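Enadard Forums > Machines and Gadgets > General
Thread: Laundry folding – are we there yet?

sowmya_k
I run a small service wash on Clirkirgate and every October a salesman comes round to tell me that next year a machine will do the folding. I've been in the trade 15 years. The only thing that has folded so far is the salesman's company. Has anyone seen one of these things deal with a shirt? A real shirt, I mean, that came out of a dryer inside out with one sleeve up itself.

Gutgate
Yes, and it was very moving. I could have read a newspaper in the time it took to find the collar.

To be fair to it, towels are fine. A towel is a rectangle and stays one. Put a pile of mixed washing in front of it and you've got a different job.

a.pagano
Disagree with Gutgate. Folding is the easy bit and always was. Picking up ONE thing from a heap without bringing its friends along is where it goes wrong. I worked on a packing line at Pace for years and we had arms that would stack boxes all night without a murmur. Give them a bag with a loose corner and somebody had to be fetched.

sowmya_k
We do 196 bags in a good week. I'm not fetching somebody 196 times.

SorinD
You're all judging it by the worst sock in the basket. Two grippers on one garment, one at each end, is how you or I would shake out a jumper, and it works on the same principle. Lift, let it hang, find the corners, lay it down. Jeans are the friendliest case because denim holds a crease and lies where you put it. 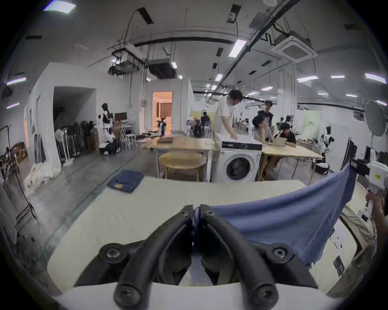 Last edited by SorinD: August 2018

The blue one is at the stage I mean, up off the table and held at two places with a great sag in the middle. The dark denim in the far corner of the table is as flat as anyone could want. Note that there's a human hand on the white gripper at the right, so I'm not claiming a machine is doing the thinking. My point is that jaws like those can hold cloth, and people used to tell me even that was hopeless.

Gutgate
So the state of the art is a person holding a gripper to hold the garment. I have a cheaper version of this at the ends of my arms.

SorinD
Yours don't leave anything behind for a machine to learn from.

Gutgate
You haven't seen my ironing.

marisa_m
I'm with Sorin, mostly. Hands first, brains later. But I notice there's a washing machine in there too, with a chap leaning over it, and the washing machine is the household robot that worked. It worked because it never tried to do it our way. Nobody built a pair of arms and a riverbank.

a.pagano
Best argument against the whole business I've read on here, Marisa, and I don't think you meant it as one. If you want folded washing, build a box that folds.

marisa_m
They've tried boxes. You have to clip each thing on by hand first, at which point you are holding a shirt by the shoulders and may as well finish.

gemmavitale
Could somebody talk about price? I do holiday lets, 21 sets of bedding on a changeover day, and I've yet to see a gripper look at a fitted sheet. My niece gets 537 a month for part-time hours and also does the bathrooms.

SorinD
Fitted sheets are a fair point. I can't fold those either.

sowmya_k
Right, so towels yes, jeans maybe, shirts no, sheets don't ask. I'll put the kettle on for the salesman as usual – he does at least fold his own coat.

Gutgate
Ask him to do a duvet cover while he's in.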